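Chapter 6
Packaging and Shelf Life

Learning goals

After reading this chapter, you should be able to:
- explain why dry snack foods go stale
- name the main jobs of a flexible package
- read a simple moisture chart
- tell the difference between a best-by date and a safety date

Opening case: The Plandel complaint

In April, a small snack maker called Plandel began to get letters from store owners. Customers were bringing back bags of ready-to-eat popcorn and saying it was chewy. The bags were sealed. The date printed on each one was still months away.

Hường Sầm, the plant's quality manager, pulled 200 bags from the warehouse and had them weighed and opened. Of these, 94 had picked up enough water to fail the crispness test. The recipe had stayed the same since the product was launched, and so had the oil and the salt. The one change was in the film. Plandel had moved to a thinner material from a new supplier, Astton, to cut costs.

We will return to this case at the end of the chapter. By then you should be able to say which tests Plandel could have run before making the switch.

6.1 What a package has to do

A food package holds the product together, protects it, and tells the buyer what is inside. Most people notice the third job first. Bright colors and a large picture of the food help a shopper find an item on a crowded shelf, but they do little to keep it fresh.
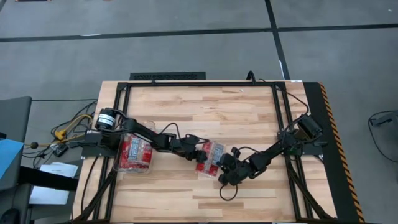 Protection is harder to see. A dry snack needs to be kept away from water vapor, oxygen, light, and rough handling. Different foods are weak in different ways. A cracker can stand a fair amount of light but softens fast in damp air. A roasted nut has a lot of oil in it, so oxygen is the bigger threat. Popcorn sits somewhere between the two - it takes up moisture quickly, and the oil it is popped in can turn rancid.

For this reason, most snack bags are made from more than one layer. An outer layer carries the printing. A middle layer often acts as the barrier, and an inner layer melts under heat to form the seal. Each layer can be very thin and still do its work, provided there are no pinholes.

6.2 Water activity and crispness

Water activity is a measure of how much of the water in a food is free to move. It runs from 0, for a food with no free water, to 1, for pure water. Crisp snacks have a low water activity. When a bag leaks, water vapor moves from the air into the food until the two are in balance.

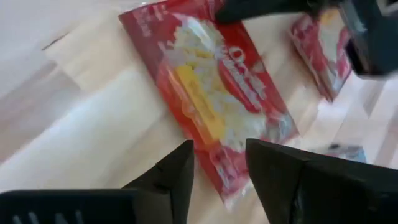
The speed of this change depends on the film, the area of the bag, and the humidity of the room. Diễm Dương and Canan Şimşekoğlu, whose storage study is used in the exercises for this chapter, kept sealed bags in a dry room and a humid room for the same length of time. The bags in the humid room lost their crispness well before the others did. The film was the same in both rooms.

Seals matter as much as film. A single kernel hull or a few grains of salt caught in the seal can leave a channel too small to see - and air will find it.

Key terms: barrier layer, heat seal, rancidity, shelf life, water activity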